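Notes from the Vemora home trade fair, November

Got in at opening, which was a mistake, the coat line was longer than the ticket line. 57 stands in two halls this year. Hall 1 is kitchens and baths, Hall 2 is floors, surfaces, heating and whatever didn't fit. I did Hall 2 first. Coffee by the side door is better than the one upstairs and shorter wait.

Mostly I went for flooring samples. Everyone is doing ribbed and streaky now, tables and wall panels as well as floors. Tan, beige, more beige. 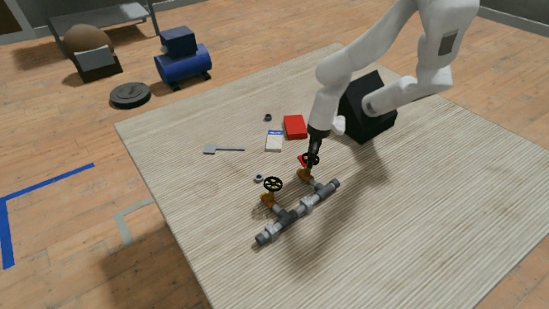
Page 14

Galli had the biggest stand in the hall. Oak, ash, a smoked larch I liked a lot until I saw the price. Minimum order 500 square feet, no exceptions, I asked twice. They do cut samples to take home but you have to fill in a form and the pen was dead. Catalog weighs a ton.

Zilari next door, smaller, friendlier. Reclaimed boards, all lengths mixed in one bundle so you sort them yourself. Some nice knots. Lead time is 114 days on the wide ones, and thats before shipping. Narrow boards sooner. Took two samples and a card.

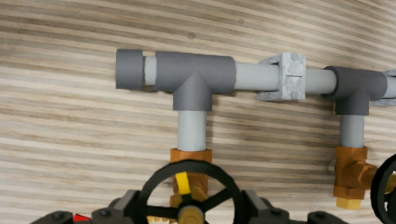 Gray pipe and tees against wood grain.

Lunch was a mess. One food truck for both halls, ran out of soup before one. Had a cheese roll standing up. If you go next year eat before, or walk the five minutes to the bakery by the tram stop.

Afternoon talk on underfloor heating under solid wood, room B. Packed, people on the floor. Short version: go low and slow, keep the boards narrow, let them sit in the room before you lay them. Slides are supposed to go up on the fair site, not there yet when I checked. Speaker ran over so the questions got cut, which annoyed the guy behind me more than me.
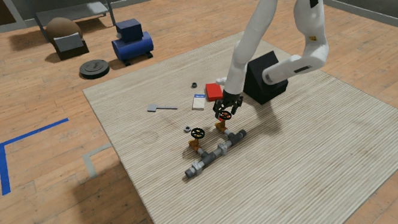
Hall 1, very quickly

Only had forty minutes left. Jistley had sinks and not much else, good sinks though. Show price 1000 for the double one with the drainer, tap is extra. Skipped the tile people completley. Bus back was full, stood the whole way with the Galli catalog.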